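We got to the Pliklow open day a bit after 9, which was smart, because by mid-morning the car park at Flullach was chockers and people were leaving their cars along the fence line. Entry was $14 and that got you a cuppa and a slice (I had the lemon one, then went back for the caramel).

I'd gone for the fabric, obviously. The old mill sells off its ends once a year and this time there were 96 bolts out in the front hall, plus bins of offcuts that you could dig through to your heart's content. The Kubo cottons were my favourites – really bright, good weight, and not a bad price for what they are. I came home with far more than I'd planned and I'm not sorry!

Out the back it was quieter and you could take your time over the colours. I'm a sucker for a deep red, especially next to a busy multicoloured print, and I stood there working out a whole quilt in my head. 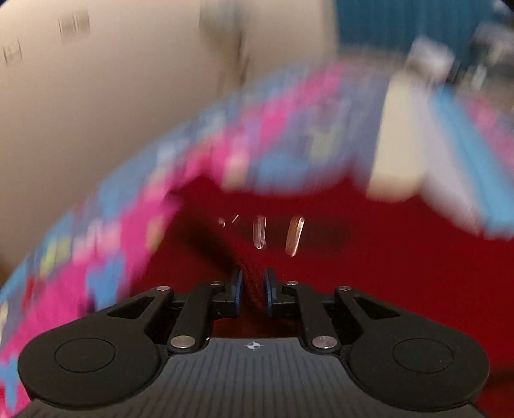 Do you need to wash a strong red before you sew with it?
I always do, on its own in cold water, and I keep going until the water runs clear. One bleeding red can wreck a year's work.

The dye talk at 11 was packed. The Flilosell range comes in 179 shades now and I reckon we heard the name of every single one, but the bit about matching dye lots was worth the squeeze. Buy all your backing in one go, basically.

Lunch was sausages in bread, and they'd sold 600 by the time I got to the front – no onions left, sadly. Parking's still a pain. I'm going again next April, with a bigger bag.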